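Chapter 4
Gathers, Ruffles and Other Ways to Lose Fabric

I put off writing this chapter for a long time, mostly because gathering was the thing that made me quit sewing the first time around. I was making a skirt, I pulled a thread, the thread snapped, and the skirt went into a bag at the back of the closet. It stayed there through two apartments! So if you've flipped to this page with a snapped thread in your hand, hello, you're in good company, go get a drink of water and come back.

Gathering means squeezing a long piece of cloth onto a shorter one. You already own plenty of it. Look at the waist of your pajama pants, the top of a shower curtain with a rod pocket, the sleeve of a puffy blouse, the edge of a fitted sheet. In some of those the fabric is drawn up with thread and stitched in place for good. In others there's a piece of elastic doing the work, and the folds open and close as the thing stretches. We'll do the elastic kind first (section 4.2), since you get a finished object in an evening and it forgives almost everything.
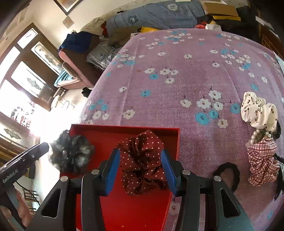

Figure 4.1. Two scrunchies, one in polka dots and one in a sheer, shiny fabric.

Same basic idea, very different folds. A fabric with some body to it tends to stand up in fat, rounded pleats, and a sheer one goes ruffly at the drop of a hat. I'd love to give you a rule for predicting this, but I still pinch a handful of cloth in the store and scrunch it to see what happens. Do that. People may stare.

Now for the one bit of math in the chapter, and I promise it's short. The number you care about is fullness, and it's just the length you start with divided by the length you end up with. A fullness of 2 means the flat fabric is twice as long as the gathered edge. Say you want a ruffle along one side of a table cover, and that side is 88 inches. At a fullness of 2 you need a strip 176 inches long before you add anything for seams. Nobody sells fabric that wide, so you'll be joining strips, and we'll get to that in 4.5.

I like a fullness of 2 for nearly everything in cotton. Go lower and the ruffle can look like a mistake. Go a lot higher and the seam gets so thick that your machine starts making a noise you will remember. 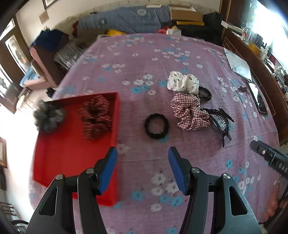 Figure 4.2. A printed cloth lying flat, with white and turquoise-blue flowers on a pink-mauve ground.

Prints need a little thought before you cut. Big flowers spaced apart read beautifully on a flat cloth, and then you gather it and half of each flower dives into a fold. Sometimes that's lovely, a sort of flickering of color. Sometimes you get a row of orphaned petals and you wish you'd picked the stripe. Before I commit, I fold a corner of the yardage into rough pleats, pin it to the curtain and walk across the room. Press it first, too. Old fold lines love to show up again right where you don't want them, and they throw off your measuring.

Thread matters more than I used to think. For the pull-up rows I use a long stitch and a strong polyester in a color that clashes, so I can find it later when it's time to rip it out. The samples in this book were sewn with Ospina thread for the seams and whatever was left on the bobbin for the gathering. Any decent thread is fine.

What you'll need for the first project:

One strip of light cotton, cut on the straight grain
A short length of narrow elastic
A safety pin you trust
Pins, scissors, an iron

4.1 Before you pull anything

Sew two rows, never one. The second row is your spare if the first one breaks, and it keeps the folds lying straight up and down where a single row lets them twist. Leave long tails at both ends. Longer than that. Then put a pin crosswise at one end and wrap the tails around it in a figure eight, so that you have something solid to pull against from the other side.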